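Dreletti Opens Second Repair Hall in Rundanlow and Extends Its Household Repair Program

RUNDANLOW, August. Dreletti, the household goods repair company, announced today that its second repair hall is open to residents of Rundanlow and the nearby towns. The hall is open from 9 a.m. and accepts small kitchen appliances, lamps, clocks and hand tools. 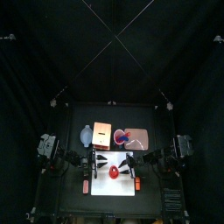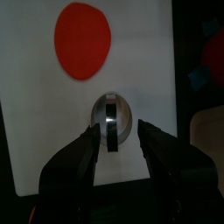
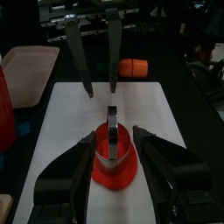
The program began in the Steline district, where 531 items were brought in during the first season. With the new hall, the company has set a goal of 1,000 items for the coming year. Each customer may bring up to 3 items per visit, and the first inspection is free of charge.

"Many people keep a broken kettle in the cupboard for years, and they feel a little guilty each time they see it," said Océane Kennedy, director of Dreletti. "We would like them to bring it to us. If we cannot repair it, we will tell them so on the same day."

Spare parts will be supplied by Shen, which has signed an agreement with Dreletti for 2 years. Rasa Kazlauskienė, head of the Rundanlow hall, will also lead evening lessons in basic repair, such as changing a plug or a worn cord. The lessons are open to adults of all skill levels, and places must be reserved at the front desk.

Customers are kindly asked to clean their items before the visit and to bring the charger or cord.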